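# The Counter at Kistamora

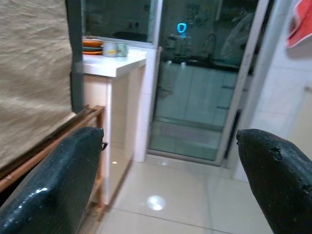 *Reading time: 2 minutes*

The inventory form for the Kistamora flat ran to seven pages. Arlindo Lacerda had drafted the form himself, in his second year at Honorato, and had never found a reason to revise it. Column one was the item. Column two was the condition. Column three was the disposition: retain, transfer, discard.

He began with the utility area because it was the smallest.

*Blind, woven, beige. Wrinkled. Retain.*

*Rack, wood, brown. Serviceable. Retain.*

*Counter, white. Good. Retain.*

The plates were at the back of the counter, on the left. They were stacked orange and dark green, with orange on the top and orange on the bottom. He wrote *Plates, stacked* and moved to column two, where he stopped.

His mother had stacked plates in that way. She had bought two sets at the Kalitz warehouse sale, one in each color, and had declined to keep them apart. Separate piles, she said, meant that one set got used and the other got dusty. When he was a boy he had once sorted them by color while she was at work. She put them back in order before supper and did not mention it.

He wrote *Good*.

Column three required a decision. The tenant had left in March. The lease set a storage allowance of 100 for unclaimed goods, and a set of used plates did not come close to justifying a van. Under the guidelines, kitchenware valued at less than 88 was to be discarded unless it was part of the furnished let. The schedule of furnishings listed the blind, the rack and the counter. It did not list plates.

There were also two mugs, against the wall under the dark window. One was white with a yellow and green band around the middle. The other was pale green. He entered them on one line, then crossed it out and gave them a line each, as the form instructed.

He telephoned the office at Skornano.

"Kitchenware outside the schedule," he said. "Is there any discretion?"

"Value?"

"Low."

"Then it's discard."

"And transfer?"

"Transfer to whom?" the clerk asked. "You need a receiving party. Name and signature."

Lacerda thanked her and ended the call. In more than 2,000 inspections he had used the transfer column for a piano, a freezer and a quantity of roof tile. The receiving party had always been a company.

He completed the bedroom, the bathroom and the hall -- nothing in them required a call. Then he went back to the utility area with a box from the car and a newspaper. He lifted the plates down one at a time and wrapped each in a half sheet, and because the box reversed the order, he checked that it would still come out right at the other end. It would. Orange was on the top and orange was on the bottom.

The mugs went in last, beside the plates.

At the counter he filled in the three remaining boxes in column three. *Transfer*, he wrote, three times. Under receiving party he printed his own name and signed next to it. The inspector's signature was required at the foot of the same page, and he signed there too, a little more slowly, so that the two would match.

He locked the flat at 4:40 and carried the box down by the stairs.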